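3.2 Containers with attached lids
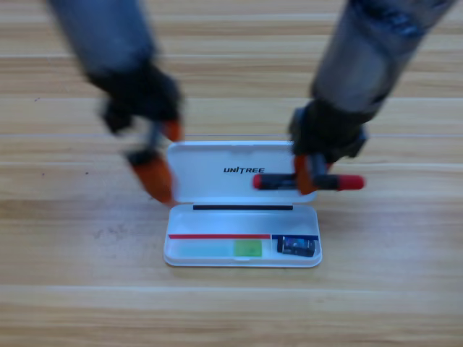 Figure 3. Open case and pen-shaped item on the planked table.

Containers were divided into those whose lid comes away completely and those whose lid stays joined to the base. The second group is smaller in the Tostow household inventory but accounts for a larger share of the stationery, spectacles and small tools kept in drawers. A joined lid cannot be mislaid, but it needs table space of its own for as long as the container is open, and that space is seldom allowed for when a work surface is planned. In the layout of Figure 3 the white lid of the case stands upright behind the base, and the pen-shaped item, black with red ends, is held level with its shorter red tip over the right portion of the lid. An item in this position has still to be lined up with the base before it can be put away. We refer to the area taken up by the opened lid as the lid footprint and treat it as part of the container in all later measures of table use.

The inventory lists 1,122 items suitable for storage in a closed container. Of these, 232 are long and narrow, a class that takes in pens, markers, brushes and slim screwdrivers. Long items were coded separately from compact ones, as their direction matters at the moment of storing. A compact item may be set down at almost any angle and the lid will close. A long item placed across the base will usually hold the lid up at one corner, and must be turned before the container can be shut.

Two measures were taken for each pairing of item and container. The first, clearance, is the difference between the length of the item and the inner length of the base. The second, turn, is the angle between the item and the long side of the base when the item is first brought over the container. Caps were left on throughout and counted towards item length. Where a cap was wider than the barrel, the width of the cap was used.

Table surfaces were not standardised. The Jevwood coding scheme, on which ours is based, calls for a plain cloth beneath the container, but cloths tended to bunch under the hinge side and were dropped after the first round of coding. Bare wood was kept instead. Seams between planks gave coders a convenient straight line against which to judge turn, although Ranjbar coders preferred to work from the edge of the container itself. The two methods agreed closely for rigid containers and less well for soft pouches, which are dealt with in Section 3.4.

Containers with a separate inner tray were excluded from this part of the work. So were those with a zip, for which the Trurkent list gives no lid dimensions.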